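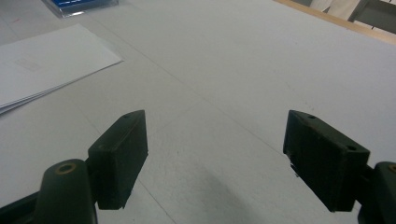
March 2021 — workshop notebook, book repair and reading notes

Finished reading Neruvberg at last, all 387 pages of it, and I'm still chewing on the middle. It's a novel about a family of bookbinders getting through two wars, and Petrică Pop warned me the second part drags (he's right, but I liked the dragging!). The cover of our copy is a plain dark green, the same sort of green as the two gripper fingers over the pale tabletop, and it hides thumbprints very nicely. Inside is another matter. The hinge is split at the front and there's a loose gathering starting at page 211.

What got me was the chapter where the grandmother hides letters in the spines. Zamfira says nobody could fit that much paper behind a hollow back, and I think she could be right, so I want to try it on a scrap binding before our group talks about the book in May.

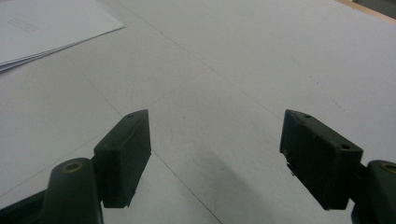 Anyway, the loose gathering. I tipped it back in with paste and left it under boards, and I'll look again tomorrow. Sebastian wants me to resew the whole thing — too much work for a reading copy, I say, but he can have it if he wants it.

Walter lent me his Gumede, the earlier novel by the same author, and it's shorter and meaner and has a terrific opening on a ferry. Two of the characters turn up again in Neruvberg under married names. I missed that completely until Dwynwen pointed it out, so now I have to go back and reread chapter 5. Must also ask her which translation she has, her quotes don't match mine.

Still to do: new endpapers, label for the spine, return Gumede.

2 comments

Search this notebook

Back to top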